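Eating Your Way Through a Town You Didn't Plan to Stop In
Speaker notes, evening session, library talk series

Slot is 40 minutes. Leave time for the bakery argument, there is always a bakery argument.

Start with Murness. Say how I ended up there: missed connection, 2 hours to kill, one street. Ask who in the room has eaten a station sandwich out of despair. Wait for hands. Mine goes up first.

The dumpling place was called Nimo and had no menu in the window, which my guidebook would have called a warning. Went in anyway, it was raining sideways. Pork and chive, 13 to a plate, a number I still can't explain and was too busy eating to ask about. Vinegar in an old jam jar. Go slowly on this bit, people like the jam jar.

Admit that I ordered a second plate and nearly missed the next train as well.

Point to make: I had spent three evenings researching lunch in Sikthorpe, which was where I was supposed to be. When I finally got there the place was fully booked until spring and smelled of truffle oil from across the road. Don't be too mean about Sikthorpe. Last time there was a couple from Sikthorpe in the second row.
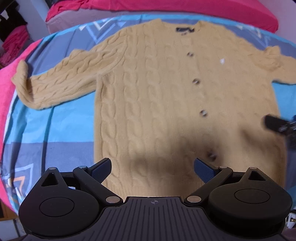 Next, how I pick a place now. Keep it loose, don't read it out like a rule book. I look for people eating alone at odd hours. A man with a newspaper and soup at 3:30 p.m. is worth 60 online reviews. A chalkboard is fine. A chalkboard with a joke on it, keep walking.

Sukprasert story goes in here if we're running on time. Noodle counter at the back of a hardware store, past the paint. I asked for medium spicy and was given a look, then a glass of water, then the bowl. Could not feel my lips until dinner. Went back the next day and asked for mild - same bowl, same look.

(If short on time, skip to the pie.)

Pie: rhubarb, gas station, best crust of the trip. People won't believe this. Let them grumble.

Questions. Someone will want to know about food poisoning. Once, and it was at a hotel with a harpist.

Drink some water. Hand the clicker back this time.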